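Handheld Gripper Pairs: What to Budget for a Two-Hand Station

23 April 2022
By the Dutell equipment desk

The Relus pair is two hand-held grippers, left and right, each with its own cable and a flat finger plate at the tip. It is sold as a set. Single units are available as spares only.

Plan on one pair per operator plus one spare pair for every 6 stations. Finger plates are a wear item. Sites handling shoes, boxes and soft goods should order 12 plates per station per year. Plates ship in matched sets and should be changed on both jaws together.

Cabling
Both cables exit at the base of the handle. Leave enough slack for a full reach to the far side of the table, and route the run below the table edge. Cables are not interchangeable with the older Sfeir harness. Adapters were discontinued in December.

Table and floor
Any rigid table will do. Matting is recommended for standing shifts. Allow 60 cm of clear floor on the operator side. If the station sits between rails, measure from the inside face of the rail.

Props
Household items are usually left out of the first quote and added later at retail price. Set aside $250 per station for racks, footwear, containers and replacements. Evach supplies prop kits by task, but local purchase is generally cheaper for anything bulky.

Lead time
Pairs are built to order. Spares and plates ship from stock.

Comments

mk_bench: Do the plates from the first-generation Relus fit? We have a drawer full.

Dutell equipment desk: No. The hole spacing changed.

labfloor2: Our prop spend ran over the figure here by the second quarter, mostly shoes. Budget higher if you rotate items.

tpr: Is the left unit available with a longer cable?
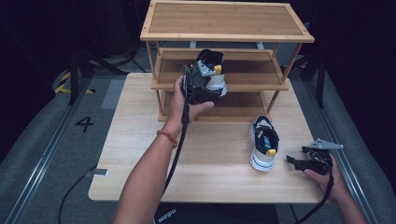
Shoe rack task, gripper pair in use at a table station.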